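Skurnine vol. 2 – worth it??

gretl_meng
Finished vol. 1 last night at like 2 am. Loved it. Is the second one any good or does it fall off? My shop wants 30 bucks for it.

inkwell200
Falls off hard imo. Bundgaard left after the first arc and the new writer just forgets the lighthouse plot. Art still great tho.

rengifo_r
Disagree. Lighthouse thing gets picked up in the last chapter, you have to read the backup story. Grellitham's whole speech is about it.

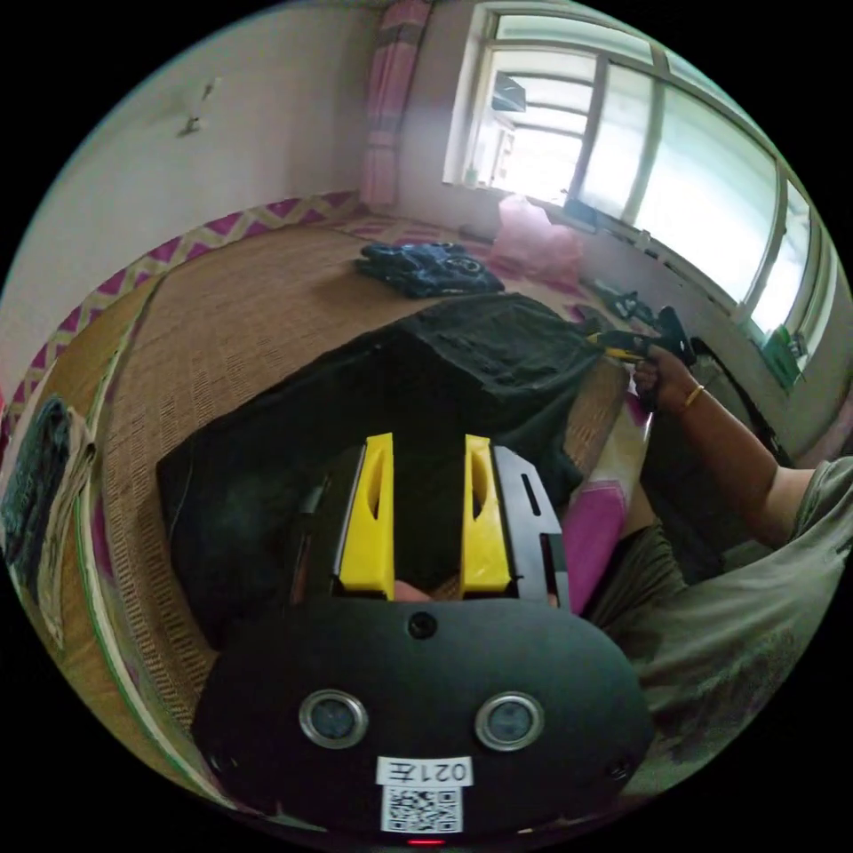

Also the Rilar issue is the best single issue of the series and its in vol. 2. So theres that.

inkwell200
One speech isn't picking up a plot. 200 pages and we get one speech

steinarb
The Rilar issue is good, yeah. Coloring is Sólveig Lykkegaard I think? Different from the rest – way moodier. Print run was only 3000 so dont wait for a sale.

gretl_meng
ok wait is the backup story in the trade or just the single issues

rengifo_r
Trade has it. Digital doesnt, at least not when I bought mine in June.

inkwell200
Fine, get it from the library and then tell me I'm wrong

gretl_meng
library has vol. 1 and 3. of course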